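Weddale Dive Log Collection: README

Version 3, released October 25, 2020
Maintainer: Hazel Hutchins
Contact: through the issue tracker, or the logs desk at the Weddale club

Contents of this file

1. What is in the collection
2. Where the logs came from
3. Files
4. Fields
5. Units and conversions
6. Known problems
7. Questions from users
8. Changes since version 2
9. Terms of use and citation

1. What is in the collection

The collection holds 600 recreational dive logs written by members of the Weddale club and by visitors who dived with it. The logs were typed up from paper slates and bound logbooks. Each record is one diver on one dive, so a buddy pair that both handed in a log will appear as two records with the same dive number.

All dives were made on open-circuit scuba. There are no freediving, rebreather or surface-supplied records. Most are shore dives at Uken quarry and boat dives from the slip at Villanueva. A small number were made in the training pool and are marked as such.

The collection was put together for people who want to look at gas use, weighting and exposure suits across ordinary club diving. It was not put together for accident research and holds no incident reports. If a diver wrote about a problem on the dive, the text has been kept in the notes field as written, with names removed.

2. Where the logs came from

Members were asked to lend their logbooks to the logs desk, where they were copied and handed back. Every diver signed a form agreeing to release. Logs by divers under 18 were left out, including those where a parent had signed.

Stelios Gavalas and Amos Castellanos did the typing. Each took half the books, then checked the other's half against the paper. Where they disagreed on a reading, the field was left blank and the reading_doubt flag was set.

Divers wrote their logs in many ways. Some filled in every box of a printed page. Others wrote a line or two in pencil, with depth and time and little else. No value has been worked out or guessed to fill a gap. A blank means the diver did not write it, or wrote it and it could not be read.

3. Files

logs.csv
The main table, one row per record. Comma separated, UTF-8, with a header row.

sites.csv
Site codes, site names, fresh or salt water, and maximum charted depth. Positions are given for Uken quarry and the Villanueva slip only. Boat marks were supplied by skippers who asked for them to be kept private.

suits.csv
A lookup table for suit codes, with thickness in millimetres for wetsuits and a material code for drysuits.

notes.csv
Free text, linked to logs.csv by record_id. It is kept apart so that the main table opens cleanly in a spreadsheet.

lument_import.txt
Settings for loading the main table into Lument, the logbook program used at the club. You can ignore this file if you use something else. 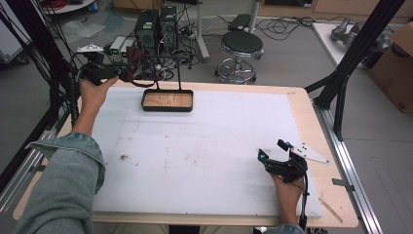

Tymofii Maksymiv asked on the tracker why notes.csv could not be merged back into the main table, as he had to join the two every time he wanted to read what a diver had said about their weighting. He suggested at least a has_note column, so that empty joins could be skipped.

The has_note column was added in this version. The notes stay in their own file. Several of them run over many lines and contain commas, quotation marks and tables drawn with dashes, and these broke the import for two other users.

4. Fields

record_id
A whole number, unique in the table. Numbers are not in date order.

diver_id
A code for the diver. The same diver keeps the same code throughout. The key linking codes to names is not part of the release and will not be given out.

dive_no
Shared by all records from the same dive.

site
Site code, as in sites.csv.

season
Winter, spring, summer or autumn. Exact dates were removed, as a date and a site together would identify the diver to anyone who was on the boat.

max_depth
Greatest depth in metres, to one decimal place where the diver gave one. See section 5 for logs written in feet.

dive_time
Minutes from leaving the surface to returning to it. Some divers stop the clock at the start of the safety stop. Where the log says so, time_basis is set to "bottom". Where it does not say, time_basis is blank, and you should not assume either.

cyl_size
Cylinder water capacity in litres. For twin sets, the total of both.

press_in, press_out
Cylinder pressure in bar at the start and end of the dive.

gas
"air", or the oxygen percentage for nitrox as a plain number.

suit
Suit code, as in suits.csv.

weight
Lead carried, in kilograms. Includes ankle weights and trim weights if the diver listed them. Does not include the weight of a steel backplate.

water_temp
Degrees Celsius, as written. Usually the lowest reading from a dive computer, but sometimes a figure passed on by the skipper.

viz
Visibility in metres, as judged by the diver.

reading_doubt
1 if one or more fields were left blank after a disagreement between typists, otherwise 0.

has_note
1 if the record has an entry in notes.csv, otherwise 0.

5. Units and conversions

Everything in the main table is metric. Of the 600 records, 213 were written wholly or partly in imperial units and have been converted. The original figures are in columns ending in _orig, exactly as the diver wrote them.

Feet were converted at 0.3048 metres to the foot and pounds at 0.4536 kilograms to the pound. Pressures in psi were divided by 14.504 to give bar. Results were rounded to one decimal place, except for pressures, which were rounded to the nearest whole bar.

Imperial cylinders need care. A diver who writes "80" means the amount of gas the cylinder holds when full, and the water capacity depends on the working pressure. Where the working pressure was written down, cyl_size was worked out from it. Where it was not, cyl_size is blank and the diver's figure is in cyl_size_orig.

6. Known problems

Depths are rounded by habit. A good many divers write 18 or 20 metres whatever their computer showed. Do not read much into the peaks at those values.

Visibility should be treated as opinion. Buddies on the same dive can differ by several metres, and divers who were cold tend to write less in general.

Start pressures may have been read before the cylinder cooled after filling. A warm cylinder reads high, and gas use worked out from that figure will come out too high as well. There is no way to tell from the paper which logs are affected.

Weight is often copied forward from one log to the next, even when the diver changed suit. Check it against the suit column before using it.

Pool dives have site code P. They have a water temperature in very few cases and should be dropped from any work on exposure suits.

The collection leans towards divers who keep good logs. People who stopped logging after their first season are hardly present.

7. Questions from users

Can I work out surface air consumption from this?
Only as an average over the whole dive, and only if you have an average depth, which these logs seldom give. Using max_depth in its place makes the diver look better on gas than they were. If you do it anyway, say so in your write-up.

Are decompression dives included?
A few. They can be found by searching the notes for "deco" or "stop", though the second word brings up a lot of ordinary safety stops.

Can I have the dive computer downloads?
No. Barrett Dunleavy is looking at whether profiles could be released for divers who still have them, and this would need a new consent form. Work on that is due to start in January.

Should I use these logs to plan my own dives?
No. They record what divers did, which includes some poor weighting and some low reserves. Use your tables or computer and your own training.

8. Changes since version 2

Added has_note to logs.csv.
Moved trim weights into weight, where they had been listed in the notes only.
Fixed site codes for the Villanueva slip, which had been entered with both a capital and a small v.
Removed duplicate records where a diver had copied a slate into a logbook and handed in both.
Changed the column name temp to water_temp. Scripts written for version 2 will need editing.

9. Terms of use and citation

The collection may be used and shared for non-commercial work, including teaching. Please do not try to identify divers, and do not publish notes at length without asking first. Short extracts are fine.

Cite as: Hutchins, H., Gavalas, S. and Castellanos, A., Weddale Dive Log Collection, version 3.

Corrections are welcome. Give the record_id, the field and what you think is wrong with it. A diver who wants their own logs taken out can ask the logs desk at any time, and the records will be left out of the next version.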